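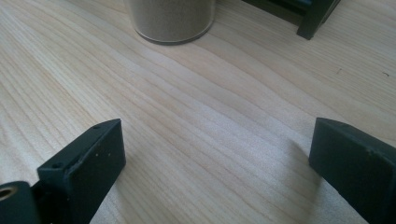
The two fingers of a hand-held gripper over a wooden tabletop, with a container of sandy material behind them.

Gripper budgeting is the part of planning a small automation project that deals with the buying, upkeep and eventual replacement of grippers and the parts that go with them. It is often treated as a footnote to the price of the arm, though in many small workshops the grippers end up taking a fair share of the money over the life of the equipment.

Hand-held grippers, which a person carries and works directly, are usually the first purchase. They cost far less than a full arm and let a team try out a task - picking up a jar, say, or moving a dish from one side of a bench to the other - before anyone has to sign for something larger. The Plaltine planning guide, used by a good many small shops, sets aside 600 dollars for each hand-held unit and another 200 for spare fingers, screws and threaded inserts. It also suggests one spare pair of fingers for every unit in daily use.

The workshop at Dristbridge followed a similar plan when it drew up its first equipment list in November. The list allowed for 6 hand-held units, bought in two lots so that the second order could take in any changes to the fingers, and a reserve of 4,000 dollars was kept back for the mounting work that a fixed arm would call for later on. Benches and test items were entered on a separate line, as they were already in the building and needed only a little topping up from year to year.

Opinions differ on how long fingers should be expected to last. The Sutcliffe method writes them off over a single year, whatever state they are in, and this keeps the bookkeeping pleasantly simple. The Revley method goes by inspection instead: fingers are looked over at set times, and light scuffs on the faces are noted but do not count toward replacement, while cracks or a loose insert do. Shops with only a few units tend to like the second way, and larger ones the first.

See also: Equipment reserve; Spare parts planning; Tool life

Last revised 12th April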